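Nestard Mobility Loan Program Expands to Ovemside

OVEMSIDE – 25 Jun 2020 – Nestard, the nonprofit provider of short-term mobility equipment, today announced that its wheelchair loan program will open to residents of Ovemside and the surrounding townships. The service will operate from the former Bajwa Building on the west side of town, under a three-year agreement with medical supply distributor Bumex.

The program lends folding wheelchairs, walkers and shower seats to people recovering from surgery or injury, and to families hosting a relative who needs equipment for a short stay. Loans are free of charge for the first 35 days. A refundable deposit applies to wheelchairs only. 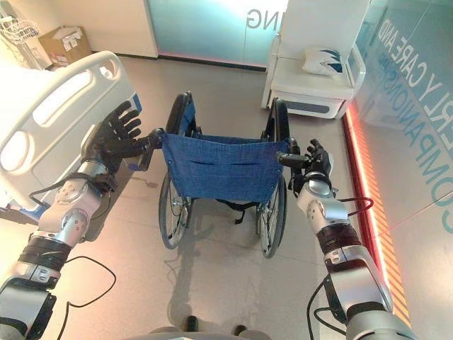 Nestard completed 2,143 loans across its existing locations last year, of which 821 were made to households outside the towns where those locations stand. Many of those borrowers traveled from the Ovemside area, and requests for a local pickup point have increased steadily. The new location will carry adult and pediatric sizes, and borrowers may reserve equipment by telephone before a planned hospital discharge.

Under the agreement, Bumex will supply replacement parts and provide yearly training for Nestard staff in fitting and basic repair. Returned equipment will be cleaned, inspected and logged before it is lent again. Items that no longer meet the program's standards will be taken out of service and used for parts where possible.
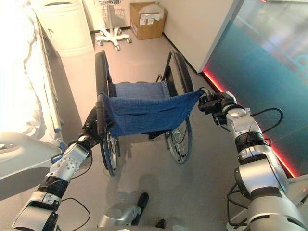
A folding wheelchair with a blue fabric back.

Borrowers will receive a printed guide covering safe folding, brake checks, ramp use and loading a chair into a car. The guide is available in large print on request. Home delivery will be offered to residents who cannot arrange transportation – a small fee applies outside Ovemside town limits.

Nestard will also accept donations of used equipment at the new location. Wheelchairs should be complete, with both footrests where fitted, and free of frame damage. Powered chairs and scooters cannot be accepted at this time.
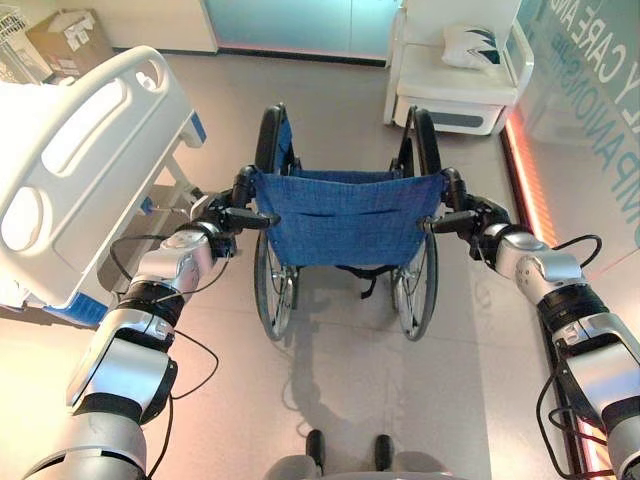
A review of opening hours and stock levels is planned for December, and evening pickup may be added if demand supports it. Residents with an existing Nestard loan may return equipment to any location, including Ovemside, without changing their agreement.

About Nestard
Nestard is a nonprofit organization that lends mobility and home care equipment for short-term use. It is funded by grants, individual gifts and equipment donations.

Media inquiries may be directed to the Nestard communications office.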